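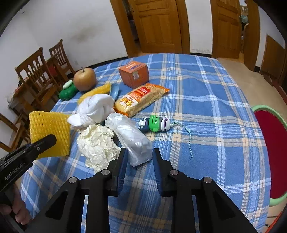
Sorting table, blue plaid cloth, mixed small items.

Progress report, Skaltport household sorting project
To: Borkowska Fund
From: Halina Rutkowska
May 4, 2021

Quick one, full figures follow in June with the receipts.

Where we are. Sorting started in the Drona Street house, ground floor first. Almost 400 items logged so far, mostly kitchen drawers, toy bins and whatever was in the hall closet. Slower than planned. The drawers are all mixed, so a snack packet comes out with a plastic spoon, a keychain and a pear, and each goes to a different pile.

What we changed. Dropped the long folding tables, too much walking. Now everything goes on the round table, one load at a time, then off to the boxes. Plaid cloth stays on, small things don't roll as much.

Piles as of now:
Keep - toys, keychains, spoons, anything whole
Kitchen - fruit, packets, goes back same day
Soft stuff - knitted things, washed before they go anywhere
Packaging - plastic bags, foam fruit nets, small cardboard boxes

Packaging is the big one. Way more clear plastic than we budgeted time for. Crumpled bags get flattened and stacked, and foam nets kept seperate, the recycler wont take them with the film. Burkeo has agreed to pick up film once we have 100 kg, we are not there yet.

Problems. Bead chains tangle with everything, please no more loose keychains in the donation bins. Labels on the storage boxes peel off, need better tape. Two shelves in the back room still not up.

Money. Boxes and tape came in under. Van hire went over, 3 trips instead of 2. Asking to move the leftover from boxes to van, no extra needed.

Next. Upstairs rooms, then the garage. Also need a decision from you on the toys, do they go to the school or stay with the families? Need to know before we seal the boxes.

Halina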